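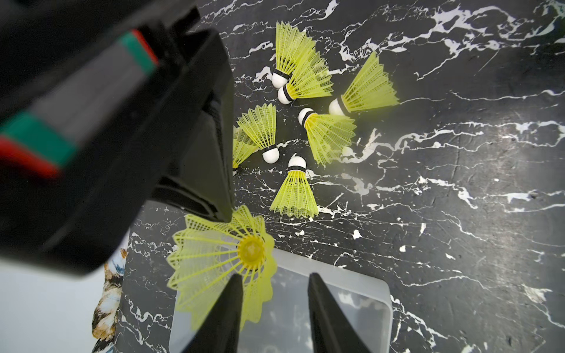

Linditlow Tower, Phase 2: Progress portal sync failure
Ticket opened by: Magdalini Drakos, project controls, Vasilakis
Priority: High
Status: Closed
Product: Plellitik Site Reporting

Initial report
Floor completion figures stopped updating on the developer dashboard in February. The contractor's schedule shows 44 floors poured. The dashboard still shows 5. Payment certificates draw on the dashboard value, so the monthly claim is blocked.

Log

08:40 Confirmed mismatch. Source export from the Pliltari scheduling server contains 102 activity rows for the tower core. Import job reports success with no warnings.

09:15 Reran the import manually. Same result. Job log returns code 200 on every call, including rows that are not written.

10:05 Compared row IDs before and after the schedule was rebaselined. The contractor changed the floor prefix from L to LVL. The import mapping matches on L plus two digits. Rows with the new prefix are accepted, then dropped at the mapping step.

10:50 Added LVL to the mapping table in the test environment. Import completed and floor count matched the export. Podium and basement rows unaffected.

11:30 Change approved by Vasilakis. Applied to production.

11:42 Dashboard shows 44. Drakos confirmed the figure against the signed pour records and released the claim.

13:20 Second issue found: curtain wall rows were duplicated under both prefixes. Removed the old set and recalculated percent complete.

Resolution
Mapping updated. Duplicates cleared.

Follow-up
Separate ticket raised with Plellitik to return an error when a row is dropped. Contractor to send notice of any activity ID change before the next export.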